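Second budget round for the small arm

In June I wrote that the list for our practice bench was finished. It was not. The reseller in Plandatberg answered, and two lines had to change.

The first line is fingers. The arm from Brornex comes with one pair, and I had put no spare pair in the plan. Now I ask for 2 pairs, at 40 each. The textured pads do most of the holding when we pick up toy bricks, so I want the spares to have the same pattern. Smooth ones are cheaper, but then I would have to tune the grip force again, and my evenings are also a cost.

The second line is the wrist camera. I was thinking of a fixed camera on a stand - easier to mount, and we already own the stand. After some evenings with the wrist view I prefer to see both fingertips and the brick together.
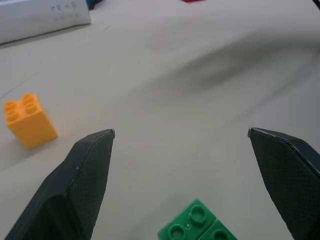

What I moved to next year

The Mirnero light panel costs 300 and I took it out. A soft shadow on the table is something I can live with for now. I also removed the second set of bricks. The controller software, Bakilana, stays in the plan, but only with the yearly license.

Shipping is still open. The reseller wants to send everything in one box, and I asked for the price of two.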